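Manaia Partington on Leaving Huker, Bad Auditions and the Part She Nearly Turned Down

By Gerrit Van Loon
2 September 2023

Manaia Partington has 40 minutes before a costume fitting and she's already lost ten of them looking for parking. "Sorry, sorry. Start anywhere," she says. So we start with Huker.

Fans know her as Deputy Carla Ames, the small town cop who was supposed to die in the second episode. She stayed for 84. "They kept moving the death. Every few weeks I'd flip to the back of the script and check if I was still breathing."

She asked to leave in May. No fight, no drama with the producers, whatever you read online. "I was tired. I knew how Carla walked into a room, how she'd hold a coffee cup. I wasn't finding anything new. And the writers were great about it, they let me drive away. Lots of people on that show didn't get to drive away."

Next up is Wutgate, a six-part series about a ferry company and the family that runs it into the ground. Partington plays the middle sister. Milan Jacobs, who directed two Huker episodes she still talks about, is directing all six. She almost said no.

"I read it on a plane and hated her. She's rude to everybody for 30 pages. Then Milan called and said, read it again but pretend you're the only one in the house who's seen the bank statements. OK. Different person."

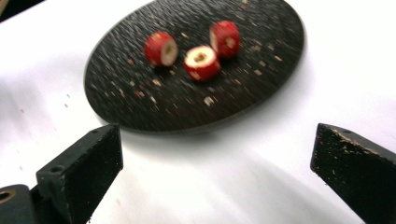

The acting thing came late, by her own account. She grew up in Fluncombe, population 2861 when she left, and wanted to be a vet until she found out about the chemistry. A school production changed that, she had four lines and forgot one. "My mom says I made up a better one. My mom is not a reliable source."

Then came years of auditions. She kept a notebook with every one of them in it, date, role, who was in the room. It stops at 557. Why there? "Ran out of pages. I'd got Huker by then and I didn't buy another one."

Worst one?

"A cereal commercial. I had to be a surprised spoon. There was a man behind the table eating his lunch and he said, less surprised. I did it less surprised. He said, no, you've lost the spoon." She laughs so loud that two people look over. "I think about that more than any review I ever got."

Reviews she doesn't read, mostly. Her agent, Milan Verbeke, sends her the good ones and sits on the rest. (Yes, two Milans. She has them in her phone as Director Milan and Money Milan.)

Her co-star on Wutgate is Krešimir Gashi, who plays the older brother and who had never done television before. Theater guy. "He's so loud! First day the sound department had to have a talk with him. But he knows everybody's lines, not just his. I'd dry up and he'd feed me mine without moving his face." They shot most of there scenes together in one stretch on a real ferry and she was seasick for all of it. Some of that is in the show.

Does she miss Carla? Long pause, for her.

"I miss the boots. I miss the crew, I miss lunch. I watched the first one without me and I was fine until somebody else sat at my desk. Then I turned it off and went for a walk."

Would she go back for a guest spot? "If they asked nicely. They haven't asked." She'd rather do a comedy next, something short, and theres a movie called Martens that she's not allowed to talk about and then talks about for five minutes before asking me to leave it out. I'm leaving it out. She dies in that one.

Her phone buzzes. The fitting. She's picking up her bag and still going on about Gashi and the ferry, something with a life jacket, and she's halfway down the steps when she yells back that I should ask him about it, he tells it better.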